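Avril, 6 h 10

Encore raté le réveil de quatre heures. À l'association Sendo, on m'assure que la récitation d'avant l'aube vaut le double des autres. Le double de quoi, personne n'a su me répondre. J'ai quand même fait mes 102 répétitions, assis sur le coussin Verkis, les genoux en feu, en pensant surtout au café.

La brochure promet la paix du cœur à qui tient 504 jours. Pourquoi 504 ? J'ai posé la question à la réunion et on m'a parlé de tradition - laquelle, mystère. Je veux bien croire à la prière, j'ai plus de mal avec les barèmes. 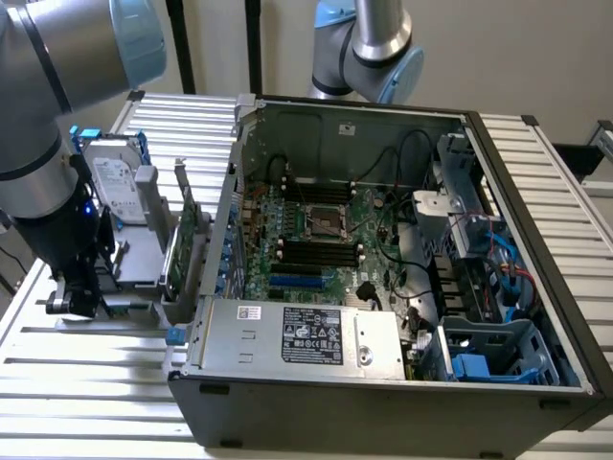
Ma grand-mère priait en épluchant les légumes et ne comptait rien du tout. Elle aurait bien ri de l'abonnement, et de la retraite à Başaran, trois jours de silence facturés comme une semaine à la mer.

Je dois pourtant noter ceci : deux fois ce mois-ci, vers la fin de la récitation, quelque chose s'est tu. La fatigue, sans doute. Ou le souffle, à force de répéter. Je n'en dirai rien au groupe, ils en feraient un témoignage.

Demain je réessaie à quatre heures. Sans chapelet, pour voir.

Contact - © Wistavum, carnets en ligne - Haut de page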